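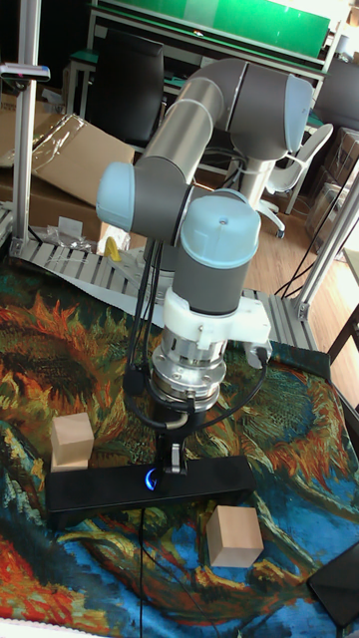 ラワン・ナッジャールさんからは、ハーフドロップとブリックは見た目が違うだけで同じものではないのか、という声が前回の終わりに出た。すばらしい疑問で、帰り道もずっとそのことを考えていた。答えを急がず、今日の配布資料はまるごとこの疑問から始めることにする。

布の模様と文化 第8回 配布資料
くり返しの設計:プリント布の「送り」を読む

1 まず言葉をそろえる

プリント布の柄は、たいてい同じ図のくり返しでできている。くり返しの最小のまとまりをリピート、または一完全と呼ぶ。中に描かれる花や鳥や幾何図形のひとつひとつはモチーフで、リピートとは別ものなので混ぜないこと。ひとつのリピートの中に同じモチーフが何度も出てくる柄もあれば、モチーフがひとつだけの柄もある。

リピートを布の上に並べていく規則を「送り」と呼ぶ。型紙を次の位置へ送る、という職人の動作がそのまま言葉になった。この語感が私は大好きで、英語の repeat よりずっと手が見えると思う。日本の型染めでは、型紙の端に小さな穴をあけておき、前に置いた糊の印と重ねて位置を決める。この穴を送り星という。型紙を見る機会があったら、主役の柄より先に、ぜひ端の星を探してほしい。柄と柄の隙間に紛れるように彫ってあって、見つけたときは本当にうれしい!

2 基本の送り

ストレート(四方送り)
リピートを縦にも横にもまっすぐ並べる。いちばん素直で、計算も型合わせも楽だ。そのかわり、モチーフの重さに偏りがあると、布を広げたときに縦か横の筋がはっきり出る。筋をわざと見せたい柄なら長所になるし、散らし柄のつもりなら失敗になる。

ハーフドロップ
隣の列を、リピートの高さの半分だけ下げる。次の列でまた元の高さに戻る。斜めの流れが生まれるので、目が横一直線に走らなくなる。壁紙や服地の大きな花柄によく使われる。

ブリック
隣の段を、リピートの幅の半分だけ横にずらす。煉瓦積みの目地を思い出せばよい。段ははっきり残り、縦の筋が消える。

ミラー
リピートを左右、または上下に裏返しながら並べる。つなぎ目に対称の軸が立ち、格式ばった感じが出る。織物の大柄やダマスク風の柄で見慣れているはずだ。

オジー
玉ねぎのような曲線の枠が互い違いにかみ合う構成。送りとしてはハーフドロップやブリックと同じ仲間に入るが、枠の形があまりに印象的なので、昔から独立した名前で呼ばれている。

3 ナッジャールさんの疑問に戻る

方眼紙を用意してほしい。リピートの代表点をひとつ決め(花の芯でも、左上の角でもよい)、その点だけを打っていく。柄は全部忘れる。

ハーフドロップで打った点と、ブリックで打った点を見比べると、どちらも長方形の四隅と、その中心に点がある並びになる。つまり点の並び方の種類は同じで、どちらも菱形の格子、別の言い方では面心長方格子である。この意味では、同じものだという直感は正しい。

ところが、同じ図版を使って両方を作ってみると、布としては別の柄になる。幅が w、高さが h の図版なら、ハーフドロップの長方形は横が w の2倍、縦が h になる。ブリックでは横が w、縦が h の2倍になる。正方形の図版であれば、片方の格子をちょうど直角に回したものがもう片方の格子だ。ただし格子だけが回って、花は回ってくれない。上を向いた花は上を向いたまま、横長の格子に乗るか縦長の格子に乗るかで、隣の花との関係がすっかり変わる。

種類は同じで、布は違う。私はこの食い違いがたまらなく面白いと思う。数学の分類とデザイナーの目は、見ているところが少しずれていて、両方の目を持つと布売り場を歩くのが何倍も楽しくなる。

4 格子は5種類

平面で同じ点の並びをくり返す格子は、対称性で分けると次の5種類になる。

斜方格子(平行四辺形で、特別な性質を持たないもの)
長方格子
面心長方格子(菱形格子)
正方格子
六方格子

「斜方」という訳語は本によって指すものが違うので、参考書を読むときは図を必ず確認すること。この授業では平行四辺形の一般の場合をさす。

ここに回転、鏡映、すべり鏡映の有無を組み合わせると、平面のくり返し模様は17の型に分類される。名前を全部覚える必要はない。試験にも出さない。ただ、この分類表を手にして世界各地の布や敷物やタイルを見ていくと、作り手が数式なしで実に多くの型にたどり着いていたことがわかる。図書室の分類表には実例の写真がついているので、眺めるだけでも価値がある。

すべり鏡映だけは少し練習がいる。裏返して、軸に沿って半歩ずらす。砂浜の足跡がその形だ。右足と左足は互いに鏡像で、しかも前後にずれている。蔓草の縁飾りで葉が左右交互に出るものは、かなりの割合でこの仲間になる。

5 散らして見せる技術:朱子送り

今日いちばん話したかったのがここ!

水玉や小花の柄で、規則的に置いてあるのに、ぱらぱらと散って見えるものがある。完全にでたらめに置くと、布を広げたときに必ず塊と空き地ができてしまう。かといってストレートに並べれば碁盤の目になる。その間をうまく抜ける方法として、織物の朱子組織の考え方が借りられてきた。

手順を書く。

方眼に 5×5 の枠をとる。
列を左から0、1、2、3、4とする。
0列目では0段に印をつける。
1列進むごとに、段を2つ上げる。枠を越えたら5を引く。

すると段は順に 0、2、4、1、3 となる。どの列にも、どの段にも、印がひとつずつある。この枠をストレートで敷きつめると、水玉がやわらかく傾いて並ぶ。

しかも、この並びの点だけを見ると、傾いた正方格子になっている。ひとつの点から「右へ1、上へ2」の点と、「右へ2、下へ1」の点に線を引いてみてほしい。長さが等しく、直角に交わる。方眼の中に隠れていた別の正方形が浮かび上がる瞬間で、黒板で描くたびに毎回うれしくなってしまう。

飛び数を3にすると、2のときの鏡像になる。傾きが逆になるだけで、並びの性格は変わらない。

大きい枠では 8×8 で飛び数3がよく使われる。段は 0、3、6、1、4、7、2、5 となる。こちらは正方格子にはならず、菱形の格子になる。5枚のときより斜めの筋が見えやすいので、モチーフの向きをひとつずつ変えて筋をぼかすことが多い。

飛び数の選び方
枠の大きさと飛び数は、1以外の公約数を持ってはいけない。公約数があると、印が早く元の段に戻ってしまい、空いた段ができる。また、飛び数が1のとき、あるいは枠の大きさより1だけ小さいときは、ただの斜め線になる。これは綾の並びで、散らした感じは出ない。

では 6×6 ではどうなるか。6と公約数を持たないのは1と5だけで、どちらも斜め線になってしまう。6枚では規則正しい朱子が作れないのである。織物の側では飛び数を途中で変えて不規則な朱子を組む。プリントの側は糸の都合に縛られないから、さっさと別の枠に乗り換えればよい。

6 道具がリピートの寸法を決める

柄の大きさは好みだけで決まるわけではない。どの時代も、道具の寸法が先にあった。

木版の場合、片手か両手で持ち上げて押せる大きさが上限になる。インドの更紗に代表される木版捺染では、色ごとに版を分け、版の角に合わせの目印をつける。継ぎ目のわずかな重なりやずれがリズムになっていて、機械の布に慣れた目にはそれが新鮮に映る。

銅版になると一枚の面積が大きくなり、細い線で風景や人物を描けるようになった。大きな情景が余白の中に島のように浮かぶ布は、この技術があってこその姿である。

銅のローラーでは、円筒の周の長さがリピートの縦を縛る。ローラーが一回転すれば必ず同じ図に戻るからだ。リピートの高さは周長か、それを整数で割った長さにしかならない。細かい柄が安く長く刷れるようになった一方で、縦に大きな柄は苦手になった。

ロータリースクリーンも円筒なので理屈は同じである。現在広く使われている型では周長が64センチのものが多く、リピートの縦を64、32、16センチなどに合わせて設計する。市販のプリント布を測ってみると、洗いによる縮みを差し引いて、このあたりの数字にぶつかることがある。巻尺を持って手芸店に行くと楽しい(店の人にひとこと断ってから!)。

インクジェットではこの縛りがほぼ消えた。布の端から端まで一度もくり返さない柄も刷れる。それでも多くのデザイナーがリピートを使い続けている。裁断する人にとって、どこを切っても同じ調子の柄が出る布は扱いやすい。くり返しには、見る人を安心させる働きもあるのだと思う。

7 テーブルクロスという特別な場合

服地は切って使う。カーテンはひだを寄せて使う。ところがテーブルクロスは、平らなまま全体が見える。そのうえ四方から人が見る。設計の条件がまるで違うのだ。

向きの問題
花が全部ひとつの方向を向いた柄(一方向柄)をかけると、向かい側に座る人には花がすべて逆さになる。上下を混ぜた柄(往復柄)や、回転を含む柄なら、どの席からも自然に見える。対称の型で言えば、180度回転や90度回転を含むものが有利になる。

縁の問題
連続した柄を裁って三つ折りにしただけだと、花が途中で切れる。これを避けるには縁飾りを別に設計し、四隅で柄をどう曲げるかを考える。帯状の模様を直角に曲げるのは意外に難しい。45度の線で突き合わせて鏡映にするか、角だけ専用の図を置くか、角を空白にするか。辺の長さがリピートの整数倍になっていないと、角にたどり着いたところで半端が出る。

落ち分の問題
天板から垂れた部分は、折れ目を境に見え方が変わる。丸テーブルに四角い布をかければ、角のところで柄が斜めに落ちる。中心の大柄と垂れる部分の小柄を分けた設計は、この見え方を先に考えてあるわけだ。

アウズル・グンロイグソンさんが先週の小レポートで、祖母の家では模様の大きい布は来客用、小さい布は毎日用だったと書いていた。小さい柄は染みが目立たないから、という理由づけまで添えてあって、これは実によい観察だと思う。密度の高い散らし柄は、汚れも折り皺も模様の側に引き受けてくれる。

8 よくある失敗とその見つけ方

一枚のリピートだけを見ていると、どんな図もよくできているように見える。並べて初めて欠点が出る。

筋が出る。リピートの中でいちばん濃いモチーフが、隣のいちばん濃いモチーフとつながって線になる。印刷したものを壁に貼り、部屋の反対側から目を細めて見るとすぐわかる。

穴があく。余白が四隅に集まると、並べたときに大きな白い池ができる。四隅の余白は一枚の図では小さく見えるので見落としやすい。図を縦横に半分ずつずらし、四隅を中央に持ってきて描き足すのが定石である。

つなぎ目が見える。端を避けてモチーフを置くと、リピートの輪郭が格子になって浮いてくる。怖がらずに端をまたがせること。左端からはみ出した葉は、右端から同じ高さで入ってくる。ハーフドロップなら入ってくる高さが半分ずれるので、ここで必ず一度は間違える。私も学生のころ、葉のつながらない蔓を何メートルも刷った。

9 実習の案内

土曜日の実習は101号室で行う。作図ソフト Jalgate は教室の端末に入れてあるが、最初の課題は紙と鉛筆でやる。画面では並べる操作が速すぎて、どこで何がずれたかを手が覚えてくれない。

課題A 方眼紙に 5×5、飛び数2の枠を描き、枠を敷きつめて水玉を打つ。傾いた正方形を色鉛筆でなぞる。

課題B 同じ図版を使い、ストレート、ハーフドロップ、ブリックの布を作って並べる。どれが筋をいちばん強く見せるか、短い文で書く。図版は左右非対称のものにすること。対称な図では差が見えにくい。

課題C 自宅や街で見つけたプリント布をひとつ選び、リピートの縦と横を測り、送りの種類を判定する。写真に代表点を書き込んで提出する。ハンカチ、風呂敷、傘、何でもよい。傘は三角の布をはぎ合わせてあるので難問だが、挑戦は大歓迎。

追加の題 7×7 の枠で使える飛び数をすべて挙げ、互いに鏡像になる組を見つける。

見本帳は Mondmont のものと Chettiar のものを教卓に出しておく。Mondmont の見本帳は縁飾りの頁が充実していて、角の処理を調べるのに向いている。Chettiar のほうは木版の小紋が中心で、継ぎ目を探す練習にぴったりだ。どちらも頁が外れやすいので、机に置いたままめくってほしい。

10 提出されたノートから

ヤサマン・バゲリさんのノートに、音楽の伴奏と布のリピートは似ている、という一行があった。伴奏型が半拍ずれて戻ってくる感じがハーフドロップだという。うまいことを言う! 時間は一方向、布は二方向という違いを考えると、さらに先へ行けそうだ。帯模様の分類(7つの型がある)が橋渡しになるので、興味のある人は次回の前に声をかけてほしい。

バフマン・タレビさんからは、朱子送りで色を2色にしたらどうなるか、という質問。枠ひとつに印が5つあるので、交互に塗ると枠をまたいだところで色が合わなくなる。二通りの逃げ道がある。枠を二つ並べてひとつのリピートにするか、初めから8枚の枠を使うか。両方描いて比べてみてほしい。色を入れた途端にリピートが大きくなる、というのは実務でもしょっちゅう起こる。

ヤサマン・ゴレスターニさんの、Usel の市場で買った布の送りがどうしても判定できないという件は、実物を見せてもらった。縦の柄は同じ間隔で戻ってくるのに、横はモチーフの大きさが少しずつ違う。手で押した版の重なり方が毎回違っていて、私は木版のブリックだと考えているが、自信は半分くらい。土曜日に本人が持ってきてくれるので、みんなで測ろう。

次回の持ち物:巻尺、トレーシングペーパー、色鉛筆、課題Cの写真。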